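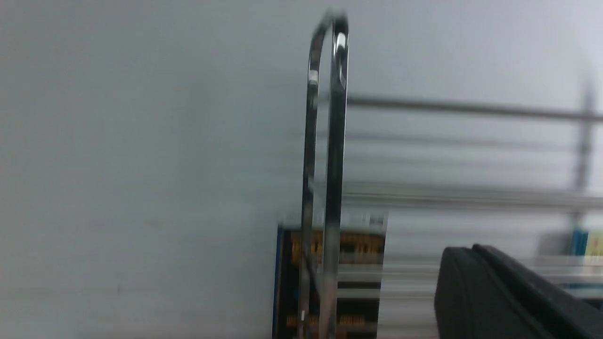
According to Darragh Mulligan, the gripper is always the last thing you should blame, and I'd been blaming it for a good two weeks when I finally rang him up and asked if I could come and watch him work.

If you've read my earlier posts you'll know I run a little arm at home that tidies shoes (badly, some mornings), and you'll know I'm hopeless with the upkeep side of it. Darragh looks after a cell called Pirkon over at Plinach, where an arm picks up footwear and puts it back on a rack, over and over, for most of the working day. I turned up at half past eight with two flat whites and a notebook and he'd already had the thing going for an hour.

"Don't touch the mat," was how he said g'day.

Fair enough! The mat's pink with a white grid on it, and he uses the lines to get everything back to the same spot after he's moved it. "I used to have tape everywhere," he told me. "Bits of tape on bits of tape. Then somebody vacuumed." Now he notes which line the rack feet sit on and writes it in a book that lives on the windowsill, next to a mug of hex keys.

I asked what the first job of the day is. I was expecting something clever with a laptop, but he starts with a rag. He wipes down the fingers of the gripper, then runs his thumb along the inside of each one feeling for a shiny patch. "Shiny's slippery. Rubber soles are forgiving, you'll get away with it all week on rubber. Then you hand it a canvas heel and down she goes." He swaps the pads every 700 picks whether they look tired or not, and keeps a tally so he isn't guessing. I've been swapping mine when I remember, so that was a bit of a quiet moment for me.

The wrist camera gets its own going over. He puts the arm in its parked position and gives the mount a gentle wiggle with two fingers. If there's any play in it at all he loosens the lot and starts again, and he reckons that's the step people skip. "They nip up the one loose screw and think they're sweet. All you've done is tilt it." After that he reruns the little calibration routine, which he calls Pai for reasons he wouldn't go into, and it does 7 poses and gives him one number at the end. Under two, he's happy. Over two, he does it again before he'll let it near a shoe.

We got onto cables after that, and I reckon we stayed on cables for the best part of the coffee. He's got strong feelings. A cable that's tied too tight will pull on the joint at full reach, and a loose one can wander through the view or catch on a rack leg. What he does is drive the arm very slowly to its furthest corner with his other hand resting on the cable, so he can feel where it starts to drag. Only then does he put a tie on. "Slow speed, hand off the keyboard, eyes on the arm. I'm not brave," he said, and showed me where the stop button was for the third time.

His favourite test is a lift by the heel, toe hanging straight down, because if the grip's off centre the shoe swings and you can see it from across the room. He likes black canvas sneakers for it.
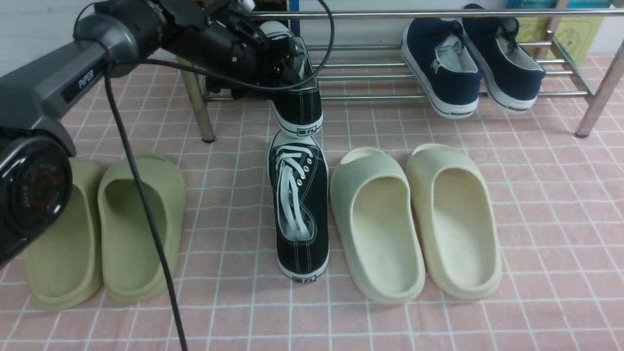 What he'd fix on mine

I'd brought a clip of my own arm on my phone and he watched it with his head tilted like a vet. The base was his first worry. I've got it clamped to an old desk from Oltevitz, and he asked when I'd last checked the clamps. (October. Maybe.) He does his every morning, a quarter turn with the key just to feel that they're snug, and he does it before the calibration, never after.

Then he asked how warm the room was when I set it up. Mine was done on a 27 degree afternoon and I've been running it in a cold garage ever since, and he made a noise I can't spell. "Warm it up first. Let it wave about for ten minutes with nothing in its hand, then calibrate."

So I've done that, and new pads, and I've cut off every cable tie and started over. I still haven't bought a proper book for the windowsill, I'm using the back of a power bill.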